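Floneck council puts off vote on old Kiani Street library

01/07/2019

I went to the council meeting last night expecting a quick yes on the library building, and I got home after 11 with no vote at all. So if you were hoping to see scaffolding on Kiani Street this summer, you're going to have to wait!

The plan would turn the old branch library into a neighborhood center, with a reading room downstairs and a rehearsal space on top. The city has owned the place for years and it's been locked up for most of them (I got my first library card there, so I'm a little biased). The sticking point is the roof. Lomance, the contractor, now wants an extra $115,000 for it, and a few council members didn't care to hear that number for the first time at the podium.
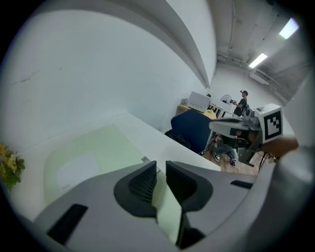

Samah Benkirane, who represents the east side, was the loudest voice for going ahead anyway. "We've patched that roof since 2000 and it still leaks," she told her colleagues. "Pay for it now or pay more later."

She had plenty of company in the seats. More than 5 speakers went to the microphone, and all but one wanted the work to start. The holdout lives next door and is worried about parking, and I get it, that block is a mess on a good day.
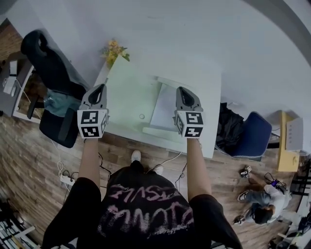
In the end the council voted 5-3 to table the whole thing until later in July. Before then, Usora, the firm that drew up the plans, has to come back with a second opinion on the roof and a cheaper option for the upstairs windows. The parking question goes to the traffic office. Public comment stays open in the meantime, and you can drop a letter off at the clerk's window at City Hall.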